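Kategorie: Robotik / Wahrnehmung und Planung
Zuletzt aktualisiert: Januar

4 Zustandsschätzung und Greifplanung beim Sortieren von Haushaltsabfällen

4.1 Aufgabe und Softwarestruktur

Die Steuerungssoftware Etmont gliedert sich in drei Prozesse, die über einen gemeinsamen Zustandsspeicher gekoppelt sind: Segmentierung, Greifplanung und Bewegungsregelung. Die Segmentierung arbeitet ausschließlich auf den Bildern der Handkameras. Eine feststehende Übersichtskamera ist nicht vorgesehen, weil die Methode ohne bauliche Eingriffe in Wohnräumen anwendbar sein soll. Die Bildrate der Segmentierung beträgt 20 Hz, die der Planung 6 Hz.

Abfälle aus Folie, Vlies und dünnem Kunststoff sind für modellbasierte Verfahren ungünstig. Ihre Form ändert sich bei jedem Kontakt, und glänzende Oberflächen erzeugen Reflexe, die von der Segmentierung häufig als eigene Objekte geführt werden. Abbildung 1 zeigt die beiden Teilaufgaben, für die getrennte Modelle trainiert wurden: (a) den Blick in den Behälter, dessen Rand als geometrische Referenz dient, und (b) die Auswahl eines Greifziels auf einer gemusterten Unterlage.

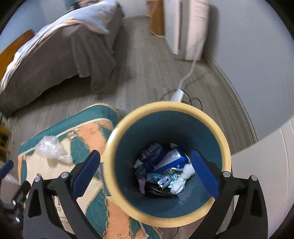 Weshalb wird der Füllstand nicht aus der Zahl der abgelegten Objekte berechnet? Zerknüllte Folien nehmen je nach Lage sehr unterschiedliche Volumina ein, sodass ein Zähler den freien Raum nur unzuverlässig wiedergibt; Etmont schätzt ihn deshalb vor jeder Ablage neu aus dem Kamerabild.

Die Schätzung beginnt mit der Anpassung einer Ellipse an den Behälterrand. Aus ihrer Lage und dem bekannten Durchmesser wird die Pose der Öffnung relativ zum Greifer bestimmt. Liegt der Anpassungsfehler über dem Schwellenwert, fordert der Planer eine weitere Ansicht an und hält die Ablagebewegung zurück. Der Schwellenwert wurde von Hinds im Vorversuch festgelegt und blieb danach unverändert.

4.2 Auswahl des Greifziels

Für jedes segmentierte Objekt erzeugt der Planer bis zu 30 Kandidaten. Bewertet werden die erwartete Kontaktfläche der Greiferbacken, der Abstand zu Nachbarobjekten und der Verdeckungsgrad. Überlappen sich mehrere Teile, wird ein Verdeckungsgraph aufgebaut; bevorzugt wird stets ein Knoten ohne darüberliegende Objekte. Gedruckte Bildmotive auf der Unterlage können dabei fälschlich als Knoten in den Graphen gelangen. Das zusätzliche Training mit dem Datensatz Undedia, der überwiegend dekorierte Tischdecken und Matten enthält, soll diesen Fehler verringern.
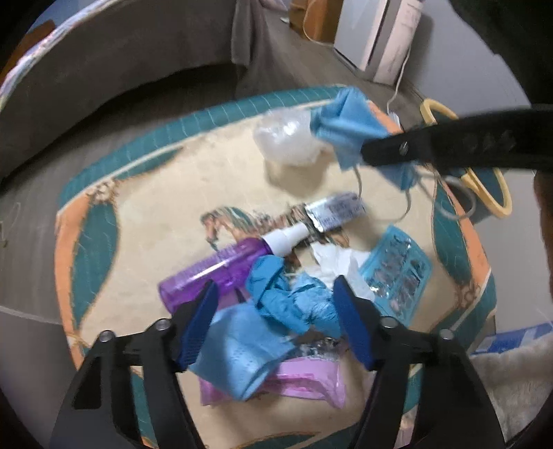
Abb. 1: Handkamerabilder zu den Teilaufgaben. (a) Behälter mit hellgelbem Rand und Abfällen am Boden. (b) Tisch mit Verpackungen, Masken und einer Flasche auf gemusterter Oberfläche.

Die Gewichtung der drei Kriterien erfolgt nach dem von Kushnir vorgeschlagenen Schema und wird für starre und verformbare Objekte getrennt geführt. Bei verformbaren Objekten erhält der Abstand zu Nachbarn ein geringeres Gewicht, da sich ein Mitziehen angrenzender Teile ohnehin kaum ausschließen lässt. Nach 3 erfolglosen Versuchen am selben Objekt wird dieses zurückgestellt und der Graph neu aufgebaut.

Die Bewegungsregelung übernimmt die Schnittstelle der Bibliothek Mägi. Arbeitsräume beider Arme werden zeitlich gesperrt, sodass jeweils nur ein Arm in den Bereich über der Behälteröffnung einfahren darf. Auf eine gemeinsame Optimierung beider Trajektorien wurde verzichtet. Der Vergleich mit dem Planer Jarkine, der eine solche Optimierung vornimmt, folgt in Abschnitt 5.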